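# ¿Qué fondo de pantalla cansa menos la vista?

**lectora_nocturna** - noviembre de 2018

¡Hola a todos! Paso ocho horas al día delante del monitor, casi todas corrigiendo textos, y quiero jubilar el fondo blanco de una vez. Me tientan los azules grisáceos, pero mi hermana jura que el negro puro es lo mejor. ¿Qué usáis vosotros? Me gustan los tonos de este estilo:
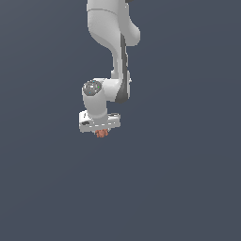
## Respuestas

**Pirihi**

¡Qué buena pregunta, me encanta este tema! Yo pasé por el negro puro y lo dejé a los dos días - las letras blancas me bailaban. Con un gris azulado medio estoy feliz. Lo que más noté:

- Baja el brillo hasta que la pantalla se parezca a la pared que tienes detrás.
- Sube el tamaño de letra antes de tocar los colores.
- Pocos iconos en el escritorio (yo llegué a tener 685 archivos sueltos, una locura).

Y si trabajas de noche, pon una lamparita al lado, ¡se agradece muchísimo!

**hastamside_8**

Negro y listo. Yo no le daría más vueltas.

**Braronent**

Depende de la luz del cuarto. Con ventana grande, un fondo muy oscuro se llena de reflejos; con persiana bajada va de maravilla. En julio uso uno claro y en invierno paso al azul pizarra oscuro, casi sin contraste con los bordes de las ventanas. Pruébalo una semana entera, que el primer día todo parece raro. Va uno más oscuro que el tuyo, para que compares:

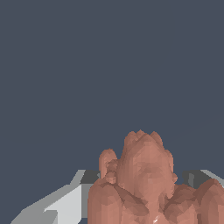 *Azul pizarra oscuro y liso, con formas grises y rosa salmón en la mitad inferior.*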